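Home | Syllabus | Handouts | Readings | Office Hours

Handout 4: Stone, and What People Believe About It
Materials for Interiors, E. Dinsa

Most of you came in believing that granite lasts forever and marble is for people with staff. We'll spend two sessions taking that apart.

Start with the names. In the trade, "granite" means any hard stone a saw complains about. A geologist would throw out half the showroom. "Marble" is looser still, and covers limestone that takes a polish and whatever the importer felt like that morning. Read the Kendorham price list with this in mind. It has 67 entries, and the word "exotic" does a lot of unpaid work.

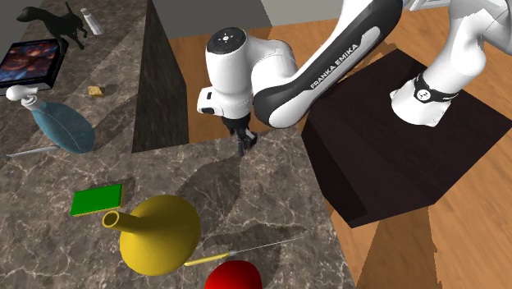

Veins are where the money goes. In true marble they are mostly traces of clay, iron and other leftovers that were in the limestone before heat and pressure got to it. Clients pay extra for these impurities, then ask whether the stone is clean. Fine pale veining on a brown-gray ground, as on the counter here, is a pattern you can look for in your own sample set. Bold veins photograph well and make seams miserable, especially at the inside corner of an L, where two slabs have to pretend they grew up together. Remedios Carrasco, who visits in August, will show you how fabricators fake it.

Next, acid. Calcite reacts with lemon juice, vinegar and wine, so a polished marble top gets dull spots called etches. An etch is not a stain. Sealer slows stains and does nothing for etches, a fact that tends to come up after the invoice.

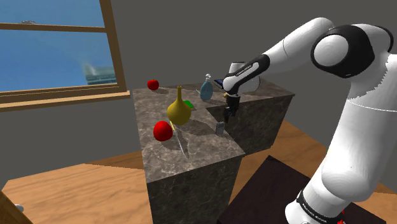

Granite proper is mostly quartz and feldspar and mostly shrugs at lemons. It can still soak up oil. Put a drop of water on an unsealed offcut and check it after 25 minutes. If the spot has darkened, so will your client's mood.

For next time: read the Istero chapter on finishes (skip the poem), bring one offcut, and write a paragraph on why honed stone hides etches better than polished. Marks out of 25. Spelling counts, including "feldspar."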